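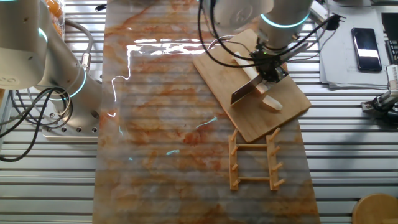
A cleaver and a light wooden cutting board on a marble-pattern surface.

Curkley cookware store adds cutting class and board lending shelf

27/06/2019

CURKLEY – Bíró, the cookware store on Motov Street, will start a beginners' class in cutting and chopping next month and will open a lending shelf for cutting boards and dish racks at the same time.

The class costs $40 and runs for two evenings. Each group is limited to up to 12 people. Registration opens Monday at the store's front counter and by phone. The first group will meet in the second week of July, and the store plans to keep the class going through November if enough people sign up.

The lending shelf is free. Anyone with a Curkley library card can take a board home for three weeks. Boards have to come back washed and dry. The store will sand and oil them between loans, and a board that is cracked or badly cut up will be pulled from the shelf.

Bíró said in a statement that customers often ask what size of board to buy and that many end up with one that doesn't fit their counter. Taking one home for a while should help them decide, the store said. There is no requirement to buy anything afterward, and the store will not keep a record of who goes on to make a purchase.

Nirkard, a woodworking shop outside town, is supplying 200 boards in three sizes. All of them are plain, with no juice groove and no handle hole. The shop said it left the grooves off so that both sides could be used and sanded down more than once. It will also repair the wooden racks on the shelf when a bar comes loose. 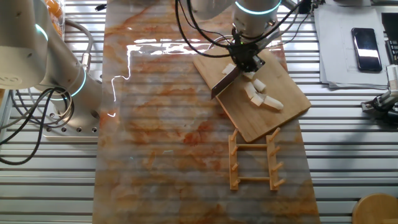 The class begins with soft foods and one cut, the cube. Students first square off a piece, slice it into sticks and then turn the sticks and cut across them. Firm tofu and peeled radish are on the shopping list for the first evening, along with zucchini. Pieces cut by beginners seldom match, and the class allows for that. Six pale pieces scattered over a slanted board, with one of them longer than the others, would be a fair result for a first try. Students are asked to look through what they have cut, pick out the long ones and trim them before the food goes into a pan, so that everything cooks at the same speed.

The rest of the first evening is spent on the work area itself. The course outline gives these points:

Clear more counter than you think you need.
Put a damp cloth under the board if it slides.
Keep the dish rack close enough to reach without walking across the kitchen.
Wipe the board between foods, and wash it with hot water and soap at the end.
Don't leave a knife in the sink.

The outline also has a page on counters. Marble and marble-look surfaces are popular in newer Curkley apartments, and the store said it gets questions about them every week. Its advice is to always cut on a board. Real stone dulls an edge quickly, and printed or coated surfaces can scratch. Shiny counters may also throw glare from ceiling lights, which makes it harder to see a pale food against the surface. Moving the board a foot to one side is often enough, the outline says, and a small lamp to the side works better than a brighter bulb overhead.

The second evening is about knives. Students can bring their own or use one of the store's. Two types will be on hand, a chef's knife and a broad, rectangular cleaver. The store said beginners tend to be afraid of the cleaver but usually get used to it within a half hour. The wide blade can be used to scoop up what has been cut, though the outline says to use the back of the blade for scraping and to leave the edge alone.
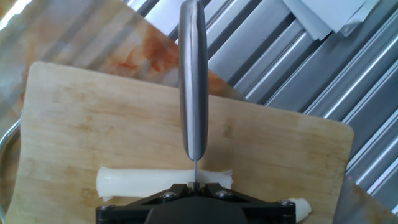 Handles get a section of their own on the second evening. Wooden ones need to be dried by hand and oiled now and then, and plastic ones can loosen over the years. Metal handles are easy to clean but can be slippery when hands are wet, so students will practice with a dry towel next to the board. A rounded, polished handle like the one standing over the pale wood here has no flat side to tell the hand which way the blade is facing, and students are told to check the edge before each cut. The same goes for where the cut is made. Setting the blade near the middle of a long piece gives two shorter lengths that are easier to hold flat than one that runs most of the way across the board.

Sharpening is not part of the class. Bíró already offers a drop-off sharpening service on Tuesdays and will continue it at the same price. Students who bring a dull knife on the second evening can leave it at the counter on the way out.

The idea for the class came out of a town survey last winter on what residents would like to see offered on Motov Street. The town received 2,168 replies. Cooking classes were among the most common requests, after longer store hours and more bike parking. Several replies asked for something short and inexpensive that dealt with basic skills and did not involve making a whole dinner.
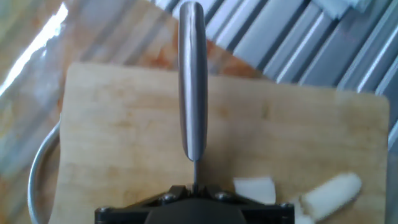 The town is not paying for the class or the shelf, but it has agreed to let the store put the shelf in the covered entry next door, which is town property. That will allow people to return boards after the store closes. A drop slot wide enough for the largest board is due to be installed before the opening.

Boards on loan are expected to show some wear. Light scratches and small dark patches are normal in a used board and will not be charged for, the store said. Deep burns, splits and boards that have been through a dishwasher are a different matter. The borrower will be asked to pay half the price of a new one.

Care instructions will be tied to each board with string. They call for washing both sides even if only one was used, standing the board on its edge to dry, and keeping it away from the stove. Borrowers don't need to oil a board during the three weeks.

The wooden dish racks can be borrowed on the same terms. Only a few will be available at first. The store will take names for a waiting list once they are all out.

Bíró is open 10 a.m. to 6 p.m. every day except Sunday. People taking the class should bring an apron and a container with a lid for taking food home. Closed shoes are required on both evenings. The class is open to ages 14 and up, and anyone under 18 needs a parent's signature on the registration form.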